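Loncombe Bench Set: data card and planning notes

Version 1.2, December 2021
Maintained by the cell planning group at Tranorgate

Summary

Loncombe is a set of simulated tabletop episodes made to support one purchasing decision: what to buy, and how much of it, before the first physical arm is ordered for the Loncombe site. The set contains 3,543 episodes. Of these, 2,330 carry a success label and the remainder are kept as failures or as unscored runs. The episodes were rendered before any capital was committed, and the budget lines further down refer to them directly.

The set is released inside the company and to bidders under the terms at the end of this file. It is meant for reach checks, layout checks and camera placement. It is a weak basis for cycle time claims and should not be quoted for them.

What an episode contains

Each episode is one attempt at one short task on one table. Stored per episode:

joint positions and gripper command, at the control rate
rendered views, from fixed viewpoints and from a viewpoint near the gripper
object list with start poses
result label: success, fail or unscored
layout code, matching the layout sheet in the planning folder

The room model is a small workshop with a table, a tool board and wall services. Table objects vary by layout. The heating layouts use a hot plate, and they drive the fixture budget more than any other group, so they were rendered first. 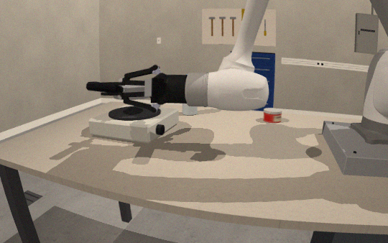
Render: Loncombe Bench Set, fixed side view. Source: Tranorgate cell planning.

Heating layouts affect three lines in the budget. The first is fingertip material, where the standard pads are not rated for a hot surface and a spare set must be carried. The second is the power drop at the table, which has to be on its own circuit. The third is the guard. In the first draft the guard was left out on the grounds that the arm would be the only thing near the plate. It was put back in March after the site review, and it stays in.

Layout and mounting

The arm is mounted on the tabletop. Floor pedestals were priced and dropped — the pedestal, the anchors and the floor work together cost more than a stiffer table. Table mounting uses up working area and puts the reaction load into the table frame. Buyers should ask for the frame rating in writing, with the arm at full stretch and at full payload.

Reach was checked from above as well as from the side. A layout that looks clear at bench height can still put the elbow over a neighboring aisle.

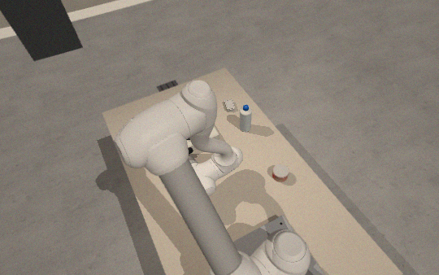
Guzmán, after reading the first draft, wrote that the plan was pricing the arm and forgetting the space the arm takes. The elbow is what eats your floor plan, the note went on, and if you mark the aisle from the table edge you will be paying to move that line within a year. Guzmán asked for the aisle offset to be a budget line of its own, with paint, sensors and labor included.

The request was accepted. Aisle offset is now line 7 in the sheet. The swept volume of the elbow is computed across all successful episodes, and the offset is set from the widest value plus the margin in the site safety standard. Failed episodes are computed separately. They tend to sweep wider, and the site has not yet decided whether the offset should cover them.

Budget lines

1. Arm and controller, one unit
2. Gripper, with one spare set of fingertips
3. Table, rated frame, with mounting plate
4. Cameras, two fixed and one on the wrist, with brackets and cable
5. Electrical work, including the separate circuit for heating
6. Guarding
7. Aisle offset
8. Integration labor, 121 hours
9. Training for site staff
10. Contingency

Line 8 is the one most likely to move. The 121 hours assume that the control code used in simulation is carried over and that the bidder supplies a working driver. Promix quoted on that basis. A bidder who proposes a different controller must restate line 8 and show the work.

Line 10 is held by Tranorgate and is not visible to bidders.

Cameras and occlusion

Camera count is the choice most often questioned in review, usually by people who would like to remove the wrist unit. The case for keeping the fixed pair is made by the close views in this set. From near the gripper, the fingers and the arm link fill much of the view, and a small part such as the thin orange stick with its tan flag-like piece can end up partly tucked behind the gripper body. A wrist camera on its own would need extra moves to clear such a part, and each extra move is time on the cell. The fixed cameras are cheap next to that time. The wrist camera is kept for final approach, where the fixed views are often blocked by the arm itself. 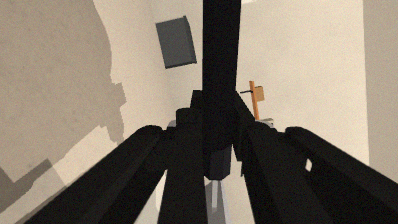
Bracket choice follows from the camera count and should be settled before the table is ordered. Holes drilled later void the frame rating from most suppliers. The close views also show how much of the picture an off-center bracket would have to win back: black fingers spread toward both lower corners, and the pale background is left to the gaps around them. We asked bidders to quote an offset bracket as an option, priced separately, with its added weight counted against payload.

Known limits

Lighting in the renders is cleaner than the site. Shadows are hard-edged in places where the real bay has diffuse light from the roof.
Cable dress on the arm is not modeled. Allow for it in the reach check.
Contact with soft or deforming parts is not modeled.
55 episodes have a layout code that does not match the layout sheet. They are listed in the file mismatched.txt and are left out of the reach and offset figures.
Surface temperature is not simulated. Heating layouts test motion only.

Terms of use

Bidders may use the set to prepare a quote for the Loncombe cell and must delete it when the bid closes. Internal teams may use it for planning at other sites, provided the layout sheet is redone for the new room. Report label errors to the cell planning group with the episode number and layout code.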